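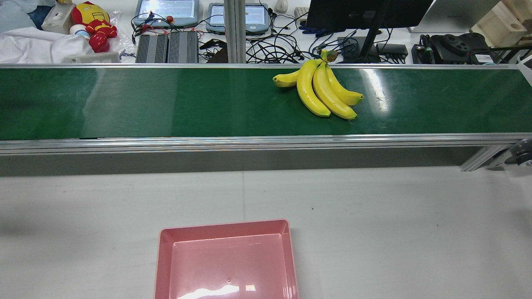
Sorting and Packing Fruit on a Small Belt Line
Project report, Packaging and Handling module
Eylül Aksoy

1. Background

Fruit that is sold loose in shops has usually been handled several times on the way. Each time it is picked up there is a chance of bruising, and bananas show it more than most. My project looked at the last step on a small packing line, where bunches come off a belt and go into a tray. I wanted to know how much the belt speed and the tray position affect the marks on the skin.

The idea came from a summer job at the Harnero packing shed in Kanddale, where the trays were moved about from shift to shift and everyone had their own view on where they should go.

2. Equipment

The line is a flat green belt with an aluminium rail along the near side. A white table stands against it and the tray goes on the table. I used pink plastic trays with slightly flared walls. I had planned to use cardboard ones from Toprak, but they went soft at the corners after a few days in the cold store.

Fruit was bought in March from one supplier, all at the same stage of ripeness - yellow, with a little green left at the tips on some.

3. Method

Bunches were put on the belt one at a time and moved to the tray by hand, held by the stem. I ran the belt at 2 speeds, slow and fast, and tried the tray close to the rail and then further back on the table. In total 1,177 bunches were moved. They were left for 60 hours and then checked for brown marks longer than a fingernail.

Single bananas that had come away from a bunch were left out of the results.

4. Results

Of all the bunches, 171 had at least one mark. Most of these came from the fast runs. With the tray close to the rail there were fewer marks at both speeds, and the difference was clearest at the fast one. Marks were most common on the outer bananas, where the fruit curves away from the rest and catches the tray wall on the way in.

5. Problems

The belt surface is glossy and small bunches sometimes slid when it started. The Ekmont speed controller also jumped when turned down, so I let the belt settle before each run. Checking was done by me alone, and a second person might have judged some of the smaller marks differently.

6. Further work

I would like to repeat the fast runs with a deeper tray, and with a thin liner on the tray floor.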